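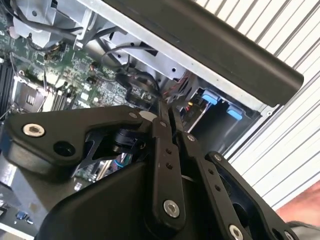 Got up at seven and started on the old computer before breakfast, because I'd promised Lai-ching Fung I would decide this week whether to mend it or sell it for parts. It has been under the stairs since March and the dust was worse than I expected. I had the case open by half past and went over the inside with a soft brush. The board is a green one, crowded with tiny chips, and the processor socket has nothing in it, just the square metal bracket with its lever and latch. I had forgotten that. I must have sold the processor when I moved out of the flat in Gretidport, and I have no record of what I got for it.

Wrote down the board number and looked up prices after breakfast. A second-hand processor that fits is 27 pounds from the shop in Trollville, and a cooler would be on top of that. Pedov have the same one new for 80, which is silly for a machine this age. Whole computers of about the same speed are going for 140, working, with a keyboard. So mending it only makes sense if I don't have to buy much else, and I don't trust the power supply. It used to whine.

Rang Lai-ching at eleven. She says keep it, and that she has a cooler in a drawer somewhere – she thinks a Chien, but she wasn't sure. She will look tonight. She also wants her long screwdriver back, the one I borrowed for the bathroom cabinet. I found it in the coat cupboard.

Soup for lunch. Took the car in for its tyre in the afternoon and was back by four. It came to more than 200 with the tracking, so there will be no new computer this month whatever I decide.

Put the case screws in a jam jar and wrote COMPUTER on the lid. Must buy brush heads, milk and stamps tomorrow.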